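What Is a Shot Clock?
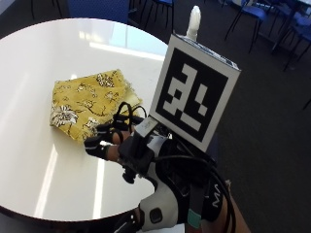

A folded yellow cloth with a flower print on a round white table.

In basketball, a team can't hold on to the ball for as long as it likes. A timer called the shot clock counts down while a team has the ball. If it reaches zero before the team takes a shot that hits the rim or goes in, the other team gets the ball.

How long is the count?

It depends on the league. In the NBA, teams get 24 seconds. In men's and women's college games in the United States, they get 30. Many youth leagues don't use a shot clock at all.

Why have one?

A long time ago, a team that was winning could just pass the ball back and forth until the game ended. The other team had to chase. Fans got bored and scores stayed low. The NBA added its clock in 1954, and scores went up.

Who runs it?

A person called the shot clock operator sits at a table beside the court. The operator watches the ball and resets the clock when the other team gets it.

Try it yourself

Ask a friend to count down from 24 out loud while your team has the ball. You have to shoot before your friend gets to zero. Then switch sides and let the other team try.

Written by Tanvir Weerasinghe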